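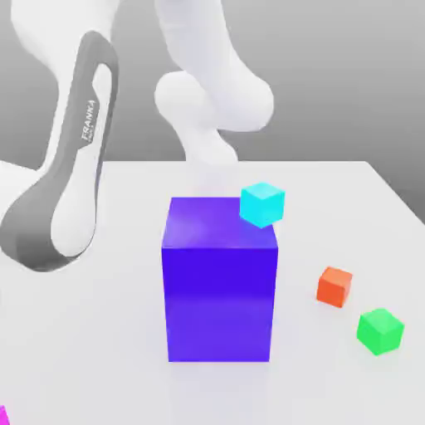 Home Books Authors Submissions About us Contact

About us

Jadholm is a small press that publishes short fiction in English translation. Most of our books come from German, Danish and Dutch, with a few from further off when a translator brings us something we like. We publish collections by single authors and, every second year, an anthology called Faltetti.

The press was started by Britta Brinkmann and Lutz Kuhlmann, who had met while working for the same bookshop and had both been translating in the evenings. Their first book was a set of ghost stories by Ottmar Wegener, which three larger publishers had turned down on the grounds that short stories don't sell. It was printed in a small run and took a long time to clear. We reprinted it later with a better cover and a corrected list of contents (the first printing had two stories the wrong way round). To date it has sold 2,926 copies, more than anything else on our list.

We now have 30 titles in print. The full list is on the Books page. A handful are out of stock at the warehouse but can still be had from us directly, so please write before giving up on one.

What we publish

We look for stories that stand up on their own and also gain something from being read in order. We have published crime, fantasy, comedy and a fair amount that booksellers find hard to shelve. Wegener's second book, Irero, is a good case. It has been stocked under horror, travel and, in one shop, languages. It follows a surveyor sent to measure an island whose coastline is different in each story, and the last piece is told by his assistant, who disagrees with most of what has gone before.

We don't publish novels, poetry or children's books. We have published one novella and may do so again.

Every book carries the translator's name on the front cover in the same size as the author's. Translators are paid a fee on delivery and a royalty from the first copy. Where there is room we print a short note by the translator at the back. Some readers skip these and some have told us they read them first.

Who we are

Britta Brinkmann reads most of what comes in and edits the German titles. She also looks after foreign rights.

Lutz Kuhlmann edits the Danish and Dutch titles and does the typesetting. He translated two of our early books himself and says he won't do a third.

Dörte Rathjen joined us as a proofreader and now runs production, which means printers, paper, schedules and the warehouse. If your parcel has gone astray, she is the person to ask.

Pascal Engelhardt works two days a week on publicity and events. He arranges the readings and sends out review copies.

The office is two rooms above Oltmanns, the stationer's. There is no shop counter, but you are welcome to call in and buy books if you let us know first. The stairs are steep and there is no lift. We can bring books down to anyone who would prefer that.

Faltetti

The anthology began as a way of trying out translators who had not yet had a book published. Each volume has nine stories, all by different authors and all by different translators. There is no theme. Stories may be up to 2,000 words in English, and every contributor is paid the same. Several of the translators went on to do full collections for us.

Submissions open in June of the year before publication and stay open for the month. Please send one story only, with the original text attached, and tell us what you know about who holds the rights. You don't have to have cleared them. We answer everyone, though it can take until the autumn.

Subscriptions

Subscribers get each new book by post before it reaches the shops, along with a printed letter from the editors. You can join at any point in the year and we will start you with the next title due. Gift subscriptions are available, and we can put a card in with the first book.

Page updated Jul 8, 2022

Comments

Marian T.
I have the first printing of the Wegener with the stories in the wrong order. I prefer it that way, as the one about the ferry makes a much better opening. Is the old version worth keeping?

Dörte Rathjen
Keep it, Marian. We have one copy left ourselves and it has a coffee ring on it.

Colin
Do you sell ebooks? I couldn't find any mention of them on the site.

Pascal Engelhardt
Yes, for most titles from the last few years. The link is at the foot of each book's own page. The older ones are being converted as we get to them.

H. Prewett
My subscription copy of Irero came with pages missing near the end. I wrote on Monday and a new one has arrived, so thank you for that. Should I send the faulty one back?

Dörte Rathjen
No need, please just recycle it.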